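Ruvix Handheld Gripper, pair
Demo day at Clillumstead: 02/10/2020

Sold in sets of 2. Long fingers, marker plate on top, cable out to the recorder. Spare fingers sold seperately, see Bolger parts list.

Open to buyers and anyone curious. Doors at 2, hands-on slots of roughly 20 minutes, max 4 people per slot. Yevdokiia Kravets runs the floor, Marama Rakena takes orders and quote requests. Bring your own small objects if you want to try them. 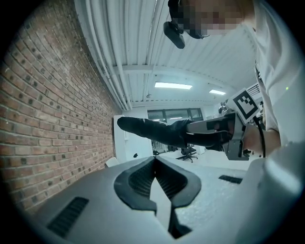 Patisen cases fit both units, foam insert included. Lead time for orders placed on the day is 2 weeks, later orders in October may take longer. Parking round back, use teh side door.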